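Frota Shelf-Room Subset: README and Known Faults

Version 2 of the data card. It replaces the version that shipped with the November release and corrects the episode count.

Contents

The subset holds 1,741 episodes of a full-size humanoid working at a white cubby shelf in the Maltdale room. Each episode has joint states, hand states, motor currents, a text instruction and two video streams: one from the room and one from the head. The instructions cover moving fruit along the top ledge, moving the pink bowl between compartments, and placing small objects.

Of these, 1,162 episodes are cleared for training. The rest are kept in the folder named "held" for the reasons given under Fault A and Fault B. Do not merge the two folders.

Fault A: cable snag and wrist dropout

During recording, the external wiring on the upper body could catch when the torso turned toward the shelf. The load passed down the arm harness to the wrist connector, which opened for a short time and then closed again. The hand controller kept sending its last valid reading during the gap. In the logs this looks like a hand holding still, and the first version of our checker passed it.

The fault was found on a Friday, when a replayed episode showed the fingers open on video while the log reported a closed grip. A search of the full set for frozen hand readings followed.

How to recognize it:
- all finger values identical for 3 or more consecutive samples while the elbow is moving
- a step in wrist current at the end of the frozen period
- hand_status stays at OK throughout (this field is not reliable in version 1) 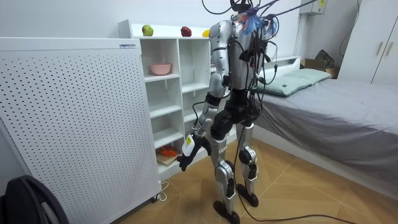
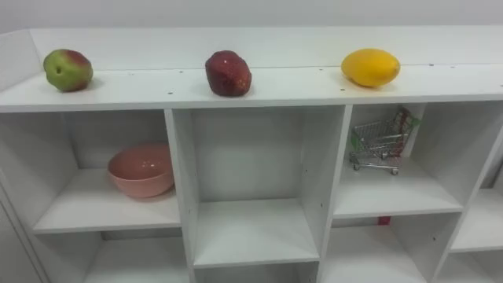 Version 2 adds the field hand_stale. It is set to 1 for every sample in a frozen period and for the ten samples that follow. Any episode with hand_stale set during a grasp or a release is in "held". Episodes where it is set only during free motion remain in the cleared folder, with the flag in place.

Fault B: late stop

In 2 episodes the operator pressed the stop and the arm kept moving before torque was removed. The stop signal was routed through the Javis bridge process, which was busy writing video to disk. No one was inside the marked area and no contact was logged.

The stop is now wired directly to the motor supply and no longer depends on any software process. The Javis bridge only records that it was pressed. Sites still running the old bridge should not power the arms until the wiring has been changed.

Both episodes are held and should not be used to estimate stopping distance. Their clocks drifted during the disk stall, and the error has not been measured.

Changes to the recording procedure

1. Turn the torso through its full range at low speed before the first episode and after any change to the wiring.
2. Keep the floor cable clear of both feet.
3. Run the Fuker checker with --strict after each block. The default mode does not test for stale hand values.
4. If the checker reports a frozen reading, end the block and reseat the wrist connector before continuing.

Open items

The head stream has gaps in some held episodes. It is not known whether these share a cause with Fault A. Object positions on the ledge were not measured, so the video is the only record of where the fruit was placed.

Models trained on version 1 should be retrained or tested again on grasp timing. Report further faults with the episode ID, the bridge version and the checker output attached.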